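BARNHAM – Clikex has stopped shipping its hand-held gripper after the jaws on a unit at a customer site failed to open on release, pinching an operator's thumb. The company calls the February incident "an isolated wear issue." Its own service records make that hard to accept.

According to a notice sent to customers, the return spring in the finger drive can lose tension well before its listed service life. When that happens, the fingers stay closed after the trigger is let go. The notice covers 3,460 units and tells owners to stop using any gripper that takes more than one squeeze to release.

Clikex had heard this before. Service logs seen by this site show 15 complaints about sticking jaws in the 10 months before the injury. All were closed with the same advice, which was to clean the slide and try again.

"If you get the same complaint that many times, cleaning isn't your problem," said Heledd Sayce, a machine safety consultant who reviewed the logs. She also questioned why the tool has no manual release – a part she said would have let the operator free her hand in a second or two.
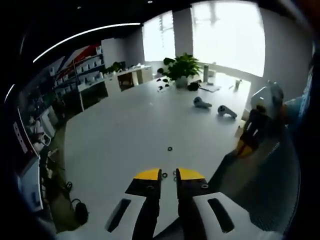 Can owners keep using a gripper that seems fine?
Clikex says they can, as long as it passes a release test at the start of every shift. Sayce disagrees and wants all of the affected units pulled until the spring is replaced.

The release test itself is thin. Users close the fingers on a small part, let go and watch for a full opening, four times in a row. It doesn't ask for a heavier load or a warm motor, though the notice lists both as conditions that make sticking more likely.

Oi-ling Chiang, a spokesperson for Clikex, said replacement springs would go out "as supply allows" and gave no date. She would not say who makes the original spring or whether the new one comes from the same supplier.

The operator was treated for bruising and went back to work the next day. Clikex has not offered refunds.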